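Fingers, Sheets and Spare Screws: An Open Day at Voltelden

Wed 22 December
By the Nellutura workshop desk

The engineer who ran the hand-held gripper bench at Voltelden's November open day had agreed to an hour of questions once the public had gone home.

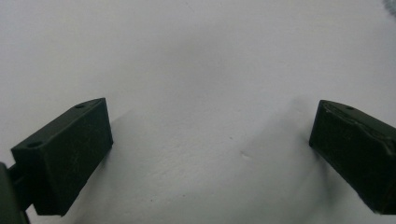 She began with the numbers, as she had done with each group of visitors. The bench had 1,433 completed recordings on its log at closing time the evening before. The target for the season was 3,220. "People ask how far along we are, so I put the two numbers on a card," she said. "After that they stop asking about the schedule and start asking about the tool."

The Voltelden site is on the edge of Talville, in a building that used to cut gaskets. The open day took up the ground floor only. Visitors came through in groups of 13, a limit set by the fire plan, and each group had twenty minutes at each of four stations. The gripper bench was the third. The first two were a conveyor sorting cell and a talk on guarding. The fourth was coffee.

The engineer's title is test lead. She has worked on end effectors for nine years, first on vacuum cups and then on parallel jaws. She asked that her name be left out, as did the technician who joined us partway through, and the company asked the same for everyone else on the floor.

I asked what the bench is for, in the terms she would use with a supplier.

"We collect demonstrations," she said. "A person holds the tool and does the task. The tool records what the fingers did and what was in view. Later, somebody tries to get an arm with the same fingers to do the same task. My part ends before the arm. My part is that the fingers are the same fingers every time, to within a tolerance I can defend."

The tolerance was the subject of most of the hour. Finger geometry drifts, she explained, and it drifts in ways that a person holding the tool will not notice. The operator compensates with the wrist. If a tip is slightly short, the operator simply reaches lower. The recording looks fine, the task gets done, and the offset is carried into everything trained on it.

"A person is a very good controller," she said. "That is the problem with using people. They hide the fault for you."

Her procedure for catching it is plain. At the start of each session the operator puts a white sheet on the bench and holds the open jaws above it for a count of five. The same is done at the end. The resulting segments are compared for tip position and for how far apart the jaws sit when fully open. Anything outside the limit is flagged, and the session is held until someone has looked at it.

Several visitors had apparently found this the dullest part of the station. One asked when the robot would start. "I said this was it," she told me. "Open jaws, white sheet, nothing in the fingers. A third of my useful information comes out of those five seconds."

I asked why white. She said the choice had been argued over for longer than it deserved. Gray card had been tried first and gave too little separation from the shadows. A printed grid was better for measurement but caused trouble later, when models began to treat the grid as part of the task. Plain white won on the grounds that it was cheap and could be replaced without a requisition.

"It picks up marks," she said. "You get specks, a dent where something was dropped. We change it when a mark gets big enough for the software to notice. The operators would change it sooner. I have asked them not to, as I would like to know what a few specks do."

On finger color she was brief. The fingers used at the bench are dark green, and the reason is that dark green was the filament on the shelf when the first batch was approved. After that, changing it would have meant a new baseline. She does not recommend the color or advise against it. Dark parts hide surface detail in low light, she said, and inspection should be done under a lamp with the finger off the mount and turned by hand.

The technician came in at this point with a tray of replacement parts and took over the questions on wear. He maintains the tools and keeps the finger log. His interest is in the gripping faces.

"The faces are where it goes," he said. "The back of a finger can look new and the face is finished. Or one face is flat with a few scratches and its partner is a mess. They do not wear as a pair. I used to replace them as a pair and I was throwing out good parts."

He now logs each finger separately, with a serial number written on the inside of the mount. The log records the task, the hours, the operator's hand and the result of a fingertip check, which he does by dragging a nylon strip across the face and noting where it catches. He conceded that the strip test is subjective. He has done it on every finger since the program started and regards his own consistency as adequate. The test lead said she regards it as adequate for now.

The inspection interval is 700 grasps. I asked where that figure came from. He said it was taken from the first set of fingers, which showed a measurable change in grip on a smooth cylinder a little after that point. The later sets have held up better, but the interval has not been extended. Neither of them wanted to spend the time proving that it could be.

We spent some minutes on fasteners. The technician considers them the most common cause of a lost session, ahead of both wear and battery trouble. A screw into printed plastic will hold well the first several times and then begin to loosen under vibration. The finger does not fall off. It shifts by a fraction of a millimeter when the jaws close and shifts back when they open, so that the open-jaw check at the start and end of a session does not see it.

"That one got through for two weeks," the test lead said. "We found it when somebody squeezed the tips by hand and felt it click."

The squeeze is now step four of the morning check. Threaded inserts have been ordered from a shop in Nagano that had supplied the gasket company and still had the building's address on file. The first inserts are due in the new year. Until then the technician tightens by hand with a short driver, to a feel he has taught two other people, and marks the screw head with paint so that rotation shows.

I asked what the visitors had been allowed to do. Each group chose two people to hold the tool. They were given a foam block and a shallow dish and asked to move the block into the dish and out again. The recordings were made in the usual way but kept in a separate directory and are not counted in the total.

The results were of some interest to her. New users close the jaws too early and then push the object along the bench until it wedges. They also rotate the tool to see past it, a habit that experienced operators lose in the first few days. Children did better than adults at the approach and worse at the release. She did not want to make anything of this, given the numbers involved, and had not kept ages.

"The useful observation was about weight," she said. "Almost everyone said it was heavier than they expected. Our own people stopped saying that a long time ago, so I had stopped thinking about it. I have put it back on the list."

The list is a spreadsheet of changes for the next revision of the tool. She read me part of it. A lighter handle is now at the top. Below it are the threaded inserts, a trigger with a longer travel, a cable exit that does not rub on the wrist, and a change to the finger mount so that a worn finger can be swapped without disturbing the other. The last item has been on the list for three revisions. It requires a new bracket, and the bracket requires a new mold for the one part of the assembly that is not printed.

I asked whether the printed fingers were a stopgap. She said they were not. Molded fingers were quoted and rejected. The price per part was lower, but the shape has changed five times, and each change would have meant new tooling. A printed finger can be revised in the afternoon and on the bench the next morning. She accepts the cost of this, namely that layer lines are present on the surface and that no two batches are quite alike. Batches are not mixed on one tool.

The conversation returned to the gap between what the public came to see and what was on show. The conveyor cell had drawn the larger crowd all day. It moves quickly and makes noise. At the gripper bench there was a person, a tool and a sheet, and for long stretches the person was writing in a log.

She did not appear troubled by the comparison. Her only request to the organizers had been for a higher table, so that people at the back could see the fingertips, and for the overhead lamp to be left alone. The table had been supplied. The lamp had been moved twice, and she had discarded the afternoon's closing check as a result.

The next open day at Voltelden is planned for spring. The gripper bench will take part if the second set of tools has been delivered by then. The technician said he would bring a box of retired fingers for people to handle, sorted by hours of use, with the strip so that they can try the test themselves.

Contact the Nellutura workshop desk | © Nellutura, all rights reserved | Back to top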